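The Trouble With "Baked Fresh Daily"

Every supermarket in Ultley now says its bread is baked fresh daily. So does the gas station on Bustamante Road. I have stopped believing the phrase means anything.

Ask at the counter, as I did last August, and you learn that "baked" can mean the dough was made, shaped, and partly cooked in a plant, frozen, trucked to the store, and given 12 minutes in an oven behind the deli. Heat was applied on the premises. I suppose that counts. By the same reasoning I bake a fresh pizza most weekends.

My neighbor Anas Zaki thinks I'm being a snob. His view is that people want warm bread at a fair price and don't care where the flour met the water. He may be right about what people want. I'd only ask why, if it makes no difference, the signs work so hard to suggest a person in an apron who got up at four.

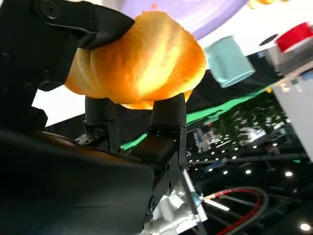 What the crust can't tell you

A shiny brown crust is the easiest part to get right. It sells the roll, and it says very little about how long the dough was given to rise. Heiðrún Holst, who ran the old bakery in Bestilthorpe, gave hers 24 hours, 36 in cold weather, and charged more for it. Some people grumbled and bought it anyway. She never put up a sign.

I don't want a law. We have plenty of labels already, and I doubt a new one would be read. I would settle for stores saying "finished here" when that is what they mean. Would they sell fewer rolls? They seem to think so, or they'd have done it by now.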